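Bench notebook, Petine trial, September, back from lunch

Areti Kyriakidis came over from Teltberg this morning and stayed longer than either of us had planned, which was lovely. She runs the returns floor there and wanted to talk about what happens to her sorters once the cell goes in. They handle 3,750 pieces in a busy week, nearly all of it toys and children's outdoor things, and she says what wears them down is the picking up and putting down, hour after hour.

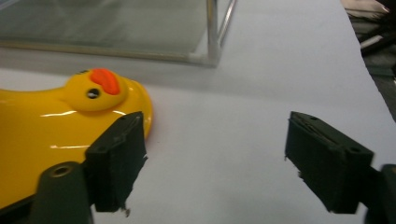

What she would like is for the sorters to do the showing. They know how to take hold of a shiny, rounded thing without it skidding off, and I can't write that down half as well as they can do it with the gripper in their hand. We have 484 grasps logged so far and want 900 before we train anything. Hidayah Wijaya thinks we should pay the sorters a trainer's rate for those hours – I agree, and have said so in my note to Flamari.

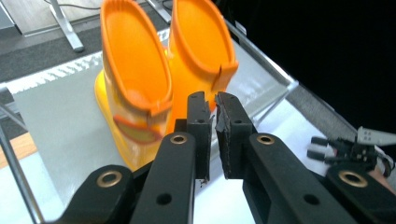 Orange boots on the grey table, gripper open.

Boots are awkward because everyone takes them differently. Areti goes for the rim, Hidayah pinches the shaft, and I'd like both in the set. Areti also asked, rather quietly, whether the evening shift would shrink. I told her what I know: Fragkou has promised 35 people their hours through the trial, and past that I've seen nothing in writing. I must chase that up.

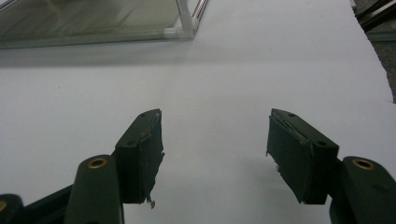

Jobs for me, then. New pads before the next session, as the covering is ragged on the inner faces and I don't want the sorters learning on worn ones. Fresh white sheet too. Hidayah is drawing up the rota so that they come to us in pairs, and Areti will ask who fancies going first. Kettle needs descaling before they arrive.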